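4.2 House rules for grasping open containers

The rules in this section grew out of the first months of collection at the Olotitz site, when we had none. Each operator picked up a bowl the way they would at home, which is to say in whatever way came to mind, and the resulting demonstrations were a fair record of human variety and a poor basis for training anything. Two operators might both finish the same task and leave behind wrist footage that had almost nothing in common. We wrote the first version of the rules in June, on one page. The current version runs to four, and we have been asked more than once to stop.

Rule 1 covers the approach. For a bowl, cup or other open container, the operator brings the gripper in from above with one finger inside the wall and one outside, and holds that position before closing. We call this the straddle. The pause matters more than it sounds. Without it, the closing motion blends into the descent, and the annotators downstream at Daltent have to guess where one ends and the other begins. They guessed differently from each other, and on a bad afternoon they guessed differently from themselves. With the pause in place, disagreement over the start of the grasp fell far enough that we stopped holding the meeting about it.

Rule 2 covers what counts as a usable wrist view at the moment of the straddle. Both fingertips must be visible, along with the stretch of rim between them. The whole container need not be. Earlier drafts of the rule asked for the complete outline of the object, a requirement borrowed from the fixed overhead camera and applied to the wrist camera by people who had apparently never looked through one. At close range a large bowl simply does not fit, and operators who took the draft seriously were backing the arm away from the thing they were meant to be picking up.

Rule 3 is about blur, and it is the rule that has caused the most argument. The wrist camera has a fixed focus that suits arm's length and does not suit a rim a few inches away. Soft images near contact are therefore accepted. An episode is rejected for blur only when a reviewer cannot tell which side of the rim each finger is on. This replaced a sharpness score supplied with the Helport recording software, which rejected 105 of our first 607 episodes, nearly all of them at the exact instant we cared about. It gave top marks to long stretches of undisturbed tabletop.

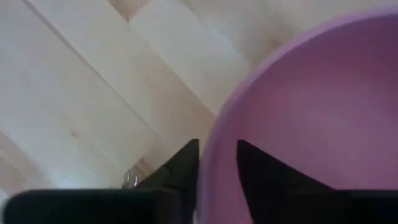
Figure 4. Wrist view with the fingers on either side of the rim of a pink bowl. The outlines are soft, but the side of the rim on which each finger sits can be read.

Rule 4 deals with clutter. Small items near the target may stay on the table so long as they do not touch the container and would not be pushed by the outer finger on its way down. Operators are not to tidy the surface between episodes unless the task sheet says so. We had one operator who did, every time, with real care, and the model trained on that portion of the data behaved as though a stray object were a reason to give up. Good manners are hard to discourage and we did not enjoy doing it.

Rule 5 sets out when an operator should abandon a grasp. If the inner finger touches the bottom of the container before the pause, the operator lifts, marks the attempt as failed and starts again. The failed attempt is kept. Several operators admitted to deleting theirs in the early weeks, on the reasonable human grounds that they were embarrassing. We now show new staff a reel of failures recorded by the authors, which has done more for compliance than the written rule ever did.

Rule 6 concerns closing speed. The upper limit is set per task and locked in the controller, and an operator who wants it raised must ask in writing. The rule exists for the sake of the containers and of anyone whose hand is near the table during a reset. The fact that slower closing also gives better footage was a pleasant surprise, and we have since been careful to describe it as a design goal.

Following the rules is not free. On the Goel rig, which was the second to adopt them, operators recorded fewer episodes per shift for the first two weeks and then recovered most of the difference. What they did not recover was the time spent on the pause, and we do not expect them to. We reviewed a further 162 episodes from that rig against Rules 1 and 2. The most common fault was a missing or very short pause, usually late in the shift. The second was a fingertip hidden behind the rim, which happens when the wrist is tilted, and which most operators corrected once they were shown their own footage next to somebody else's.

We make no claim that the straddle is the best way to pick up a bowl. A wide grasp from outside works on small cups, and a scoop from below works on nearly everything if the table cooperates. Our claim is narrower: a single written approach, checked against a single view, gives reviewers something to agree on. Sites with other grippers will need other rules - ours assume two fingers thin enough to go either side of a wall - and Section 4.3 lists the settings we would expect them to change first.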